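Farerberg College Opens Fund for Transfer Students

The Pellegrini Fund, created last October to help transfer students at Farerberg College finish their degrees, has received gifts from 816 alumni and friends, the college announced on January 13, 2023.

The fund will make its first awards this fall. Students who have completed at least one semester at Farerberg may apply, and awards may be used for tuition, books or housing. Of the 492 transfer students now enrolled, 116 have told the financial aid office that they expect to need further support before graduation.

Covus, a regional employer, has agreed to match individual gifts received before commencement.

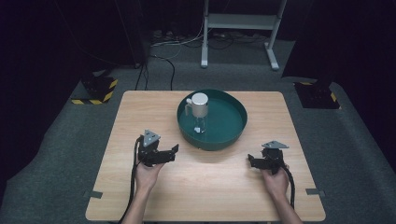

Applications will be reviewed by the Office of Student Aid in Palleck Hall. Each applicant must submit a statement of no more than 600 words and one letter of recommendation from a member of the faculty. Recipients may apply again in their final year.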